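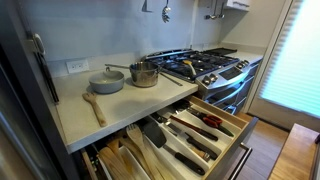

Drawer open, organizer in place, wooden spatula still on the counter.

Posted Saturday by Tradum

The drawer beside our range holds a white divided organizer. Long utensils do not stay in their compartments. They ride up over the dividers, and the drawer stops partway when a handle catches the underside of the counter. I cook on gas and want the utensils within reach, but I am open to moving some of them. Is a deeper organizer the correct fix, or should I change what goes in it?

Wynne
Deeper organizer. Problem solved.

Zuleck
A deeper organizer does not help if the limit is the clearance above it. Measure that first. With the drawer open, lay a straightedge across the sides and measure down to the floor of the organizer. Then measure from the top of the drawer sides to the lowest point of the cabinet frame. The sum is your usable height. Subtract 15 mm for movement. Anything that stands taller when laid flat should come out of the drawer.
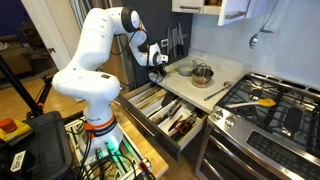 Sort by shape before sorting by use. Wooden spoons and spatulas stack well and can share the back compartment. Black-handled tools can go in the middle, with the heads alternating so the handles do not pile up at one end. Scissors go toward the front, closed. Ladles are the usual cause of a jam, as the bowl sets the height. Yours should go on the rail over the counter with the others.

Keep 2 wooden tools and store the duplicates elsewhere. If the tray slides when the drawer is closed, put 4 small pieces of non-slip liner under the corners.

Deletico
Agree with Zuleck on the ladles. Also check the runners. Mine jammed the same way and the cause was a loose screw at the back.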